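Court to hear challenge over Wasanow ferry treaty, but don't hold your breath
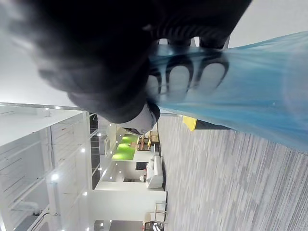
The government faces a fresh legal challenge over its decision to leave the Wasanow cross-border ferry agreement without a vote in the legislature. Papers were filed in November by Beatriz Moreira, who runs a small freight business in Garnon, and the hearing is now listed for 90 minutes in front of a single judge.

Ninety minutes is not long for a question that has kept lawyers arguing for years. Can ministers use executive powers to walk away from a treaty when the rights it created were later written into domestic law? Moreira says no. The government says the exit clause in Article 5 leaves the matter to ministers alone, and that the courts should stay out of it.

Both sides sound very sure of themselves. The written case for ministers runs to 976 paragraphs, which seems a lot for a point they describe as "plain on its face." Moreira's lawyers have been shorter but hardly more modest. Their claim that more than 400 license holders would lose their rights overnight rests on a survey by the Gekenus trade group, and the group has so far declined to publish it.

Milagros Barrientos, who teaches public law at Correia College, thinks the claim is stronger than ministers admit but doubts it will change much. "If she wins, they bring in a one-line bill and pass it in an afternoon," she said. "I would like to believe there would be a real debate. I have watched too many of these."

A spokesman for the ministry said it would "vigorously defend" its position – the same words it used before losing the port fees case – and would not say whether a bill had been drafted.

There is also the matter of delay. The court could simply rule that the challenge comes too early, as formal notice has not been given. Ministers have refused to say when it will be. Judgment is expected to be reserved.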